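Looking After Film Discs, Programs and Posters at Home

Filed under: Storage and Repair, Dikdale Household Notes

Most home film collections are damaged by heat, damp and pressure. Playing a disc does very little to it. The notes below cover optical discs, videotape, printed programs, ticket stubs and posters. They assume an ordinary house with no climate control and a modest budget.

Choosing the storage spot

Use an interior wall, away from the kitchen and bathroom. Keep the lowest shelf well clear of the floor. Garages and roof spaces are unsuitable in any season. A hallway cupboard is usually the most stable place in the house.

Put a cheap humidity gauge on the middle shelf and read it morning and evening for a fortnight before moving anything in. A steady reading of 40 per cent is a good target for mixed paper and plastic. If the reading swings widely between morning and evening, try another cupboard.

Leave a finger's width behind the cases so that air can move. Shelving pushed hard against an exterior wall will collect condensation in August.
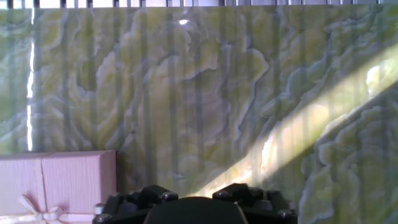

Stand all disc cases upright. Cases stacked flat put weight on the hub of the lowest disc, and fine cracks start at the hub. Box sets with cardboard outers should be packed firmly enough to stay vertical, but a single set should still slide out with one finger. If the cardboard drags, take one out of the row.

Cleaning discs

Blow off loose dust first. Wipe with a clean microfibre cloth, in straight lines from the centre to the rim. Never wipe in a circle. A scratch that follows the track is much harder for the player to correct than one that crosses it.

For fingerprints, dampen the cloth with distilled water and one drop of dish detergent. Rinse with distilled water, blot, and stand the disc on edge to dry. Do not use window cleaner, acetone or methylated spirits. Toothpaste is an abrasive and will remove the hard coating on a Blu-ray.

Labels should go on the case. If a disc itself must be marked, use a water-based disc pen on the clear inner ring only.

Videotape

Rewind each tape fully before storing it and stand it on edge, with the full spool at the bottom. Keep tapes away from loudspeakers, motors and the back of any older television.

Look through the window of the cassette under a bright lamp. White or grey dust on the edge of the tape pack may be mould. Do not play a tape in that condition, as the spores will transfer to the machine and then to every tape that follows. Seal it in a bag and ask a transfer service for a quote.

Tapes brought in from a cold car should sit in their sleeves overnight before use.

Programs, stubs and awards-night booklets

Remove staples only if they have rusted. Lift the legs with a thin plastic spatula, ease the staple out from the spine side, and leave the sheets loose in a folded sheet of acid-free paper.

Use polyester or polypropylene sleeves. Soft vinyl sleeves give off plasticiser and will lift the ink. Thermal-printed stubs fade whatever is done, so scan them in the first month and keep the original in the dark.

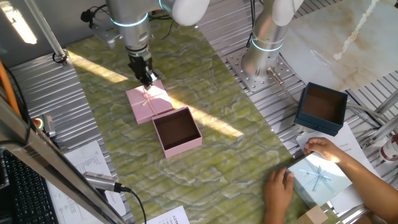 Rubber bands, paper clips and sticky notes should all come off before anything is put away. A strip of unbleached cotton tape, tied flat, will hold a bundle together without marking it. Write in soft pencil on the wrapper and leave the item itself unmarked.

Posters

Roll posters with the printed side out, around the outside of a tube of at least 75 mm diameter. Wrap the roll in acid-free tissue and then in polyester film. Pushing a poster down inside a narrow tube creases the leading edge.

To flatten a poster that has been rolled for years, lay it face down on clean blotting paper, cover it with a second sheet, and weight it evenly with boards. Allow a week. Do not iron it. Fold lines in older one-sheets are normal and should be left alone.

When framing, ask for a window mat or spacers so that the print does not touch the glazing. Hang the frame out of direct sun. UV-filtering acrylic slows fading but does not stop it.

Numbering and finding things

A plain running number works better than sorting by genre. Give each item the next number as it arrives and put the same number in a spreadsheet with title, format, year, shelf and condition. The collection used to test this method, at Stirkitville, held 1568 entries when the sheet was last checked, with 1145 of them on disc. 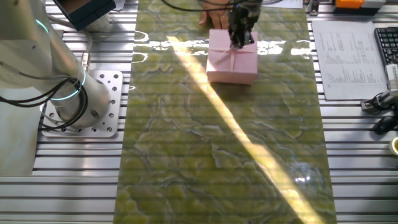

Enter the condition as a single letter and define the letters on the first row. Record loans in their own column, with the month out and the month back. Save a copy of the sheet on a second device and print it once a year.

Yearly check

Pull one item in ten and inspect it. Play the first and last chapters of each sampled disc. Check sleeves for clouding, tissue for yellowing and shelf backs for damp. Replace silica gel sachets or dry them according to the packet directions. Note the result against the item number and move on to the next shelf.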